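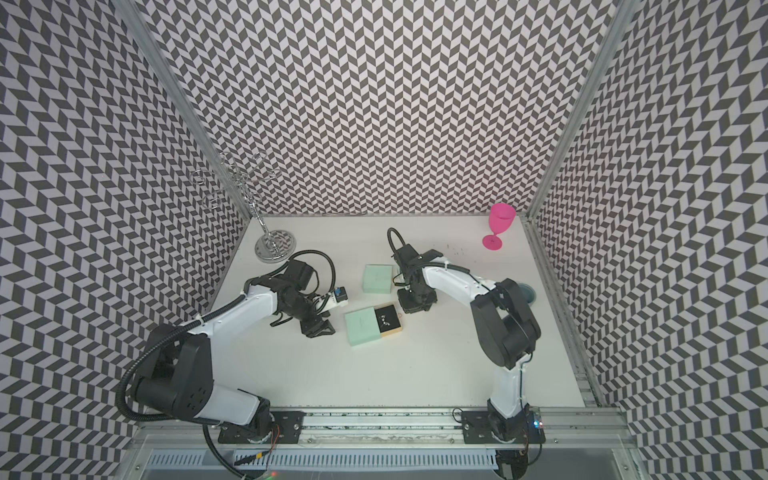 # Ticket 424 – Molero cell, small parts missed at pick

Opened: Wed 2 September
Opened by: Magnus Moncrieff
Cell: Molero, both arms
Status: closed, with one open point (see the end)

## Problem

The cell picks boxes without trouble. The mint-green lids and the tray are found every time, and the pink glass also. With the stud earrings it is different. The arm goes to the right area, the fingers come down open, and they close beside the piece or on the flower charm only. The log then says "grip width below minimum" and the arm goes back to its waiting position.

The operator on the morning shift restarted the controller two times. It made no difference.

## What was checked

1. Finger tips of both grippers. I looked for play and for bent tips. Both are fine. The left one had some dust at the base of the finger, cleaned with a dry cloth.
2. Homing of both arms. Repeated from cold. The values are the same as on the sheet from March.
3. Base bolts on the front rail. All tight, marks in line.
4. Cable loop at the right wrist. I moved the joint slowly by hand through its whole range. The cable doesn't pull. One cable tie on the forearm was replaced, as it had a sharp end.
5. Wrist camera calibration. Run with the Kramer target plate. On the left arm the result was good. On the right arm the height was wrong by 3 mm, so I repeated it and saw the same error again.

Point 5 explains a part of the missed picks, but the left arm misses also, and its calibration is good. For this reason I continued with the pictures from the wrist cameras.

## Wrist camera pictures

The table top is white and after months of work it is scuffed. It gives back the light of the lamp as a bright patch. A pearl on such a surface has very little contrast, and when a stud lies near the glare the pearl can go almost completely into the background. The gold post is the one part which stays easy to find. The detector, as it is set now, looks first for the round shape and only then for the metal.

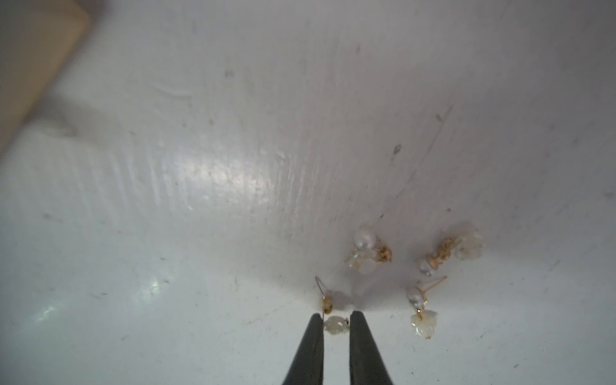
**Can we set the detector to look for the gold post first?**

It can be done in the part recipe, under "anchor feature". I changed this for the studs from "round" to "metal, thin" and left all the other parts as they were. The change needs a reload of the recipe on both arms, otherwise the second arm keeps working with the old one.

## Work done

- Recipe for studs changed as written above, saved under a new version. The old version is kept.
- Lamp turned down by 2 steps. With 3 steps the teal part near the right edge became too dark to be found.
- Table wiped with the Clendero cleaner. The loose dirt came off. The scratches and some of the grey marks stay.
- Right wrist camera: bracket screw was loose by a quarter turn. Tightened, calibration repeated, height now inside the limit.

Please don't use the blue cleaning pads on this table. They leave fine lines, and under the lamp these lines shine.

## Test after the work

I ran 15 picks with the left arm on scattered studs. All were held by the post and put down in the tray. With the right arm I did the same after lunch, and one pick failed where two pieces were touching each other. This is a known limit of the cell – the pieces should be put down with a gap between them.

## Open point

The table top should be changed for a matt one. I asked Pesley for a price for a light grey plate with the same hole pattern. Until it is here, the lamp setting stays as it is now. If somebody turns it up for another job, please turn it back and write it in the cell book.

M. Moncrieff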